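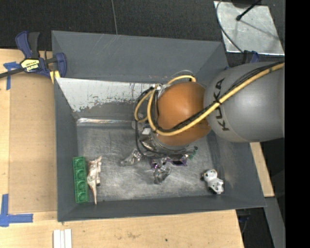 Item 3: the gray bin, with a green block in the lower left corner.

Warnamwood Sharing Room
Minutes of the meeting, 13 January 2022

Present: Augustina Tetteh (chair), Indrek Kuusk (minutes), six members
Apologies: two received, one of them convincing

1. Previous minutes
Approved with one correction. The kettle was "descaled," not "discarded." The kettle was present and raised no objection.

2. Shelving
Quote received from Noiphan for the back wall, $400 including brackets. Augustina wanted to know if the brackets would be the same kind as last time. Indrek will ask. Decision held over until he has.

3. The gray bin
Long discussion. The bin lives on the wooden table, and several members would like it to live somewhere else. It is large, the table isn't, and the puzzle group has been eating lunch on its knees. Proposal to put it on the floor under the window was defeated 5-3.

It was noted that the floor of the bin is scratched. Indrek offered to line it with felt. Augustina said the scratches do no harm and the felt would be full of crumbs by May. No felt.

The green block with the four round recesses was raised again. One view is that it belongs with the building blocks. Another is that it is a holder for something, in which case we'd like the something. It stays in the bin until a set turns up with a gap that shape.

AGREED: bin stays on the table. Smaller items to be bagged before they go in. Labels on the bags, please, and "misc." is not a label.

4. Pruro catalog
Indrek has entered 67 items so far and has 22 on paper waiting to be typed up. He described the search function as "optimistic." Members who borrow things are reminded to write down what they took as well as when.

5. Stekudance booking
Stekudance would like the front half of the room for an extra evening. Agreed, provided the chairs go back in rows. Last time they went back in a spiral - handsome, but hard to sit in.

6. Any other business
The blue tape is missing. The person who has it knows who they are, and so does Augustina.

Next meeting: date to be sent around.

Recent items
Shelving: what we asked Noiphan for
How to label a bag
Stekudance evening times
Pruro log-in help
Lost and found list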